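Folding Clothes on a Bed or Other Soft Surface
Fairweather Home Notes
May 31, 2020

Most folding advice assumes a hard table at waist height. Many homes don't have a free one, and the clothes end up on a bed, a daybed or a big ottoman with a sheet thrown over it. That works fine if you allow for the give in the padding and the slip in the sheet. The notes below cover jackets first, then short-sleeved shirts, then where to put things once they are folded.

Getting the surface ready

Use a flat sheet, the plainest one you have. A pale or medium color is best under dark clothes, as you can see lint and loose threads before they get folded in. Lay it over the whole surface and let the extra hang or bunch at one side. You only need a smooth patch a little wider than the largest thing you plan to fold. Pulling the entire sheet tight is wasted effort, and it will shift again after the second sweater.

Fold creases left over from the linen closet don't matter. Wrinkles running under the garment do, a little, on thin cotton. Sweep them outward with the side of your hand before you lay the next piece down.

Push pillows and cushions to the far edge. Leave them there if they are the only thing keeping the sheet in place. Otherwise move them to a chair.

Empty pockets before anything touches the sheet. Tissues are the usual trouble, then coins and hair clips. Keep a small dish nearby for what you find.

Quilted and padded jackets

A quilted jacket doesn't hold a sharp fold, and pressing hard on it only flattens the filling for a while. Aim for a wide, low shape with one straight side.

Zip or snap the front all the way up and lay the jacket face down. Smooth it from the collar toward the hem so the air goes out through the bottom. Bring one sleeve across the back, then the other, keeping each cuff inside the line of the body. Fold the sides in by a hand's width. Fold the top down last.

The hem is the part to get straight. If the hem is even, the jacket will stack. The top edge will stay puffy whatever you do, and one side may gather more than the other where the sleeve sits underneath. Turn the gathered side toward the back of the shelf.

On horizontal quilting, fold along a stitched channel where you can. The stitching is already the thinnest place in the jacket and it bends there without a fight. 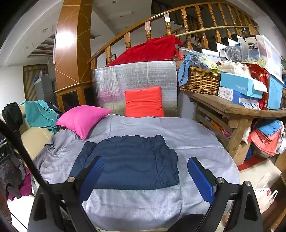 Short-sleeved shirts

Shirts are quicker, but they show mistakes more. Dark cotton in particular will hold a crooked crease until the next wash.

1. Spread the shirt out flat with the neck away from you and the hem toward you. Shake it once first, holding it by the shoulders.

2. Pull the sleeves out to the sides. A sleeve that is bunched against the body makes a lump that comes through every fold after it, so free it before you go on.

3. Run both hands from the middle of the chest out to the side seams. Work down to the hem in passes. On a soft surface use flat palms – fingertips push dents into the padding and the cloth follows them.

4. Check that the hem is straight from seam to seam. Tug the corners lightly if it bows.

5. Turn the shirt over, fold each side toward the center, and lay the sleeves back on themselves.

6. Fold up from the hem in halves or thirds, depending on the depth of your drawer.

Cross creases over the front of a shirt usually mean it sat folded in the basket too long. Smoothing takes out the light ones. For the rest, mist with plain water, smooth again and leave the shirt open for a few minutes before folding. 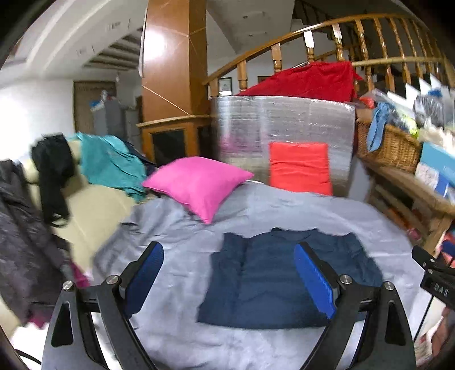 Polo shirts need one more step. Button the neck and turn the collar down the way it would be worn, then fold as above with the collar left on top. A collar folded underneath comes out bent.

Do all the shirts of one kind together. Your hands get used to the width and the stack comes out even. Mixing in a jacket or a pair of jeans halfway through breaks that up, and the heavy piece tends to drag the sheet out of place as well.

Clothes waiting on the sofa

If the unfolded pile lives on a sofa or armchair, sort it by type before you start. Jackets and sweaters go at the bottom, shirts over them, small things in a bag or bowl. Lay the shirts full length over the back of the seat if there is room. They crease much less that way than in a heap.

Putting things away

Padded jackets go on a shelf, two to a stack. In a drawer they take the space of a whole row of shirts and spring up against the runner. If you are storing them until October, a loose cotton bag is better than a vacuum bag, which leaves quilting flat and lumpy for weeks.

Shirts can stand on edge in a shallow drawer. Leave enough slack to pull one out without bringing its neighbors along. We use the low Lilico dividers for this; the taller Plorix ones catch on the drawer above in an older dresser.

Shake the sheet outdoors when you are done and fold it with the clean side in. It can be used several times between washes.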